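4.2 Cup storage in shared rooms: stacking, hanging and the shelf edge

The previous section treated cups that are kept behind closed doors. In this section we turn to cups that stay in the open, on the table where people use them. This way of keeping cups is common in workplaces and in small homes, and it has received less attention in the literature on household order. Our material comes from the Traltness study, in which 70 participants arranged cups and mugs on a table that was fitted with a raised shelf. The participants received no instruction about what a good arrangement is. They were only told that another person should be able to take a cup afterwards without asking.

We distinguish three places for a cup: on the table surface, on top of another cup, and at the shelf. The third place is again divided, since a cup can stand on the shelf or hang under it. The table surface is the place which participants choose first in almost all sessions. It asks for no decision, and the hand is already near. Stacking begins later, when the free surface becomes small. Figure 6 gives the view across the table toward the room. 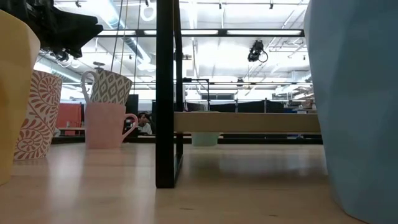 Figure 6. Cups and mugs on the table, among them a white mug with a gray diamond pattern stacked on a pale pink one. A mint-green cup is under the shelf.

Why do people stack mugs at all, if a stack is harder to take apart than a row?
Mostly to win space on the surface. In the interviews after the session, participants named free space as the reason far more often than appearance, and several of them added that two mugs are a stack they trust, while three are a stack they would only make at home.

The handle has an important role in this matter. A cup without a handle can be turned freely, and its owner does not think about its direction. A mug with a handle has a front and a back, so to say, and when two mugs are stacked the person must decide whether the handles point to the same side or to opposite sides. We had expected that the same side would be preferred, because it looks more regular. The interviews do not support this. Many participants said that opposite handles make it easier to hold the lower mug while lifting the upper one. Others had never considered the question and were a little surprised to hear it.

The difference in rim size is the second factor. When the upper mug has a base smaller than the opening of the lower one, it sinks in and sits at an angle. Participants disagreed about whether this is acceptable. For some, a tilted mug is a sign that the stack is wrong and must be made again. For others, it is safe exactly for the reason that it has sunk in a little, and they left it. We coded both attitudes, and we found that they go together with the kind of kitchen the person uses every day. People who share a kitchen with colleagues were more tolerant of the tilt than people who live alone.

Large vessels with a faceted wall form a separate case. They are wide, they do not fit into anything, and few participants wished to put something on top of them. In the comments they were often called vases, also when the person had just used the same word "cup" for a smaller piece. It seems that the size of a vessel changes its name, and that the name then changes its place. A thing that is called a vase is moved to the border of the arrangement and stays there, while the cups are moved several times.

Over all sessions we coded 2,353 single placements. A placement was counted when the hand left the cup, also if the same cup was picked up again shortly after. Ten sessions were coded a second time by another coder, and the differences were discussed until one code was agreed. Most of the disagreement concerned small corrections, for example when a cup was turned but not moved to a new place. We decided to leave such corrections out of the count.

The pattern on the outside of the cup was not part of our original plan. We had chosen decorated cups only in order that participants could speak about them easily ("the one with the dots"). During the coding, however, we noticed that the decoration also guided the placement.
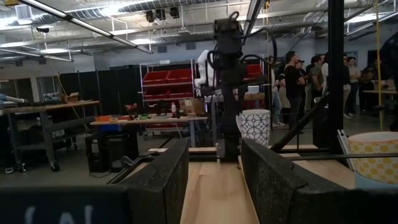

Some participants placed patterned cups so that the pattern was turned to the person who would come next, and they turned plain cups in any direction. A smaller group sorted by color and kept light blue and gray pieces together. Such sorting takes more time, and it was given up by most of them when the table became full. This agrees with the earlier observations from the Hukemau kitchens, where color order was seen in the morning and was lost before the evening.

The shelf was used less than we had supposed. Participants described it as a place for cups that are not needed now. Hanging a cup under the shelf was considered practical but slow, and it was mentioned as an advantage that no dust falls into a cup which hangs with the opening down. Whether the height of the shelf has an influence on its use cannot be answered with the present material, as the shelf was not moved between sessions. We return to this limitation in Section 5.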